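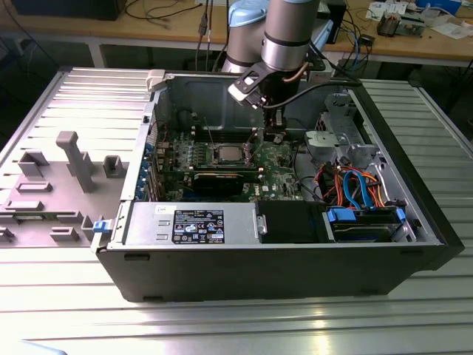 A desktop computer with its side panel removed.

Home World Politics Defense Business Opinion

Tokham to Pull Troops From Bura Border Posts by Spring

11th December
By Darragh Ó Conaill

Tokham will withdraw its remaining 573 soldiers from the Bura border and hand control of the crossing points to civilian police, Defense Minister Demetrio Bravo said, ending a deployment that has divided the governing coalition for most of the year.

Bravo told reporters in the capital that the first units would leave the northern posts next month. The last are due out before the spring rains, when the road through the Aguirre valley is often closed to heavy vehicles.

"The army was sent to do a job that belonged to the police, and the police are now ready to take it back," Bravo said. "Our soldiers will return to their home barracks and to normal training."

The announcement follows a vote in November in which 94 members of parliament backed a motion calling for a timetable. The motion was not binding, but it passed with support from both opposition parties and several members of Bravo's own group, who argued that the cost of the mission was eating into the budget for equipment and housing.

Troops were sent to the border after a dispute over grazing land turned violent and two customs officers were killed. The government said at the time that the deployment would last a single season. It was extended twice, each time by cabinet order.

Under the plan, police will take over the main crossing at Aguirre first. Smaller posts to the east will follow in stages, with army engineers staying on until fences and radio masts have been checked and signed over. Bravo said helicopters would remain available to the police in an emergency but would be based farther south. 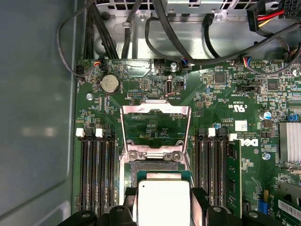 The minister also confirmed that the contract for the border's radio and surveillance network will stay with Kalex, the state-owned supplier, and will be moved from the defense budget to the interior ministry. Members of the parliamentary budget panel have asked to see the contract before the transfer takes place. Bravo said a version would be made available to them, with some sections removed for security reasons.

Opposition leaders welcomed the withdrawal but said the timetable was vague. They want the dates for each post published and a report to parliament once the Aguirre crossing has changed hands. The larger of the two opposition parties said it would bring a second motion after the winter recess if the dates were not released.

There was a cooler response in the border districts. Local councils in the valley have said that the police stations there are short of staff and that officers are often moved to the capital for public events. Shopkeepers in the garrison towns have also complained that they were given no notice. Many took on extra stock and staff when the soldiers arrived.

The interior ministry said new officers would be posted to the valley before the handover and would get an allowance for working in a remote area. It did not say how many would be sent.

The government of Bura said in a written statement that it had been informed of the plan in advance and considered it "a helpful step." It repeated its offer to reopen the joint land office, which was closed when the dispute began. Tokham has not formally replied to that offer, but Bravo said he had no objection to talks on grazing rights and that the matter was one for the foreign ministry.

Farmers on both sides of the line have continued to use the disputed pasture under a temporary arrangement that gives each side set weeks. The arrangement runs out at the end of the winter. Officials from the two countries are expected to discuss an extension when they meet next month, though no agenda has been agreed on.

Bravo declined to say whether soldiers could be sent back if the violence returned. He said any new deployment would need the approval of parliament, a change from the rules in place when the current mission began. A bill setting out that requirement is due to have its first reading when members return from recess.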